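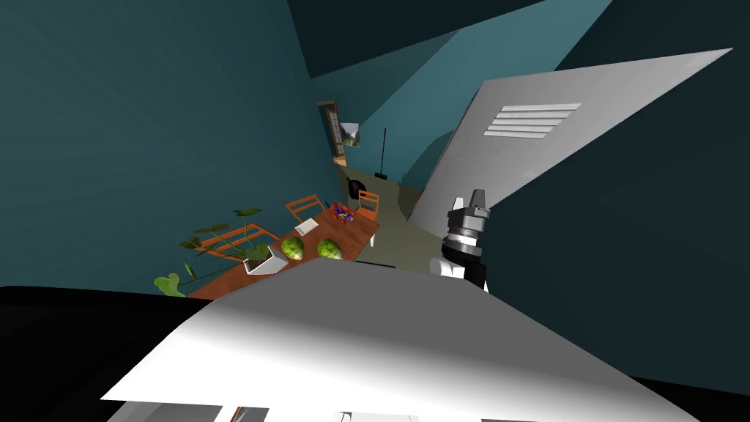

I got to Gronville on the slow ferry with a sunburned neck and a notebook that had gone soft in the spray, and Ebere Ojo was already on the dock yelling my name. She's been teaching kitesurfing on this stretch of coast for nine years, and she has one volume. "You're late and the wind's early!" she shouted, and then she took my bag off me before I could argue.

I'd been wanting to talk to her ever since a friend came home from her beginner course and would not shut up about it. Gronville isn't on most people's travel lists. There's one main street, a fish market, a handful of guesthouses and a long shallow lagoon behind the beach, and that lagoon is the whole reason Ebere stayed.

"I came for two weeks," she told me once we'd sat down with coffee (very sweet, very strong, I had three). "I had a return ticket and everything. Then I stood in the lagoon, and the water came up to my waist, and I walked for ten minutes and it was still at my waist. I thought, okay, I could teach my grandmother to kite here."

Did she?

"She came to visit! She held the trainer kite for one whole afternoon and told everyone on the beach they were doing it wrong."

Ebere runs the school, Endska, with Suleiman Ezeani, who grew up a few streets back from the fish market and learned to windsurf on a board a visitor left behind. He's the quiet one, or he is next to her. I asked him what people get wrong when they book a trip out here and he thought about it for so long I nearly moved on.

"They come for four days," he said finally. "Then the wind drops for two of them and they're angry with me. Come for ten. Bring a book."

September is the month he likes best, when the afternoon breeze is steady and the guesthouses have room. Earlier in the summer it can be gusty, and he keeps first-timers on small kites and close to shore. He also wants everyone to know that the current at the lagoon mouth is no joke. "Inside the sandbar, play all day," he said. "Outside it, you go with one of us or you don't go."

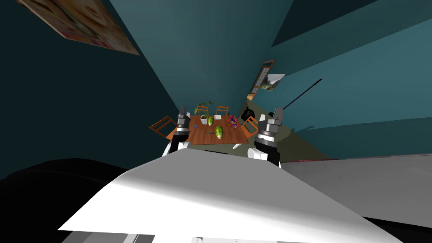
Do I need my own gear to learn in Gronville?
The school lends beginners a kite, board, harness and helmet, so all you have to pack is a swimsuit, a long-sleeved rash shirt and plenty of sunscreen.

I asked Ebere how long it takes before a total beginner is up and riding, mostly for selfish reasons. She laughed at me a bit. "Everybody asks that! Some people ride on day three. Some people need a second trip. Hideaki, tell her how long you took."

Hideaki Oshima was at the next table, eating grilled fish with his fingers. He looked up and said, "A week and a half. I drank a lot of the lagoon." He's been back every year since, and now he does the downwinder to Indolum, the next village along, where you can get a truck ride home with the boards piled in the back.

The food came up a lot, I have to say. Ebere would be halfway through explaining wind windows and suddenly she'd be telling me about the pepper soup at Nwankwo, a tiny place near the market that opens when the owner feels like it. We went that night. I burned my mouth and ordered another bowl. "You eat this before a session, you don't feel the cold," Ebere said, though I never felt anything close to cold the whole time I was there.

The next morning she put me in a harness. I'll spare you most of it. I lost the board, I lost my sunglasses, and I got dragged face first through a patch of weed while Suleiman walked calmly alongside saying "let go of the bar" over and over. Then on my last run I stood up for maybe four seconds, and I heard Ebere screaming from the beach like I'd won a medal.

"So when are you coming back?" she asked while I was wringing out my shirt.

I told her September, and she went to write it in the book.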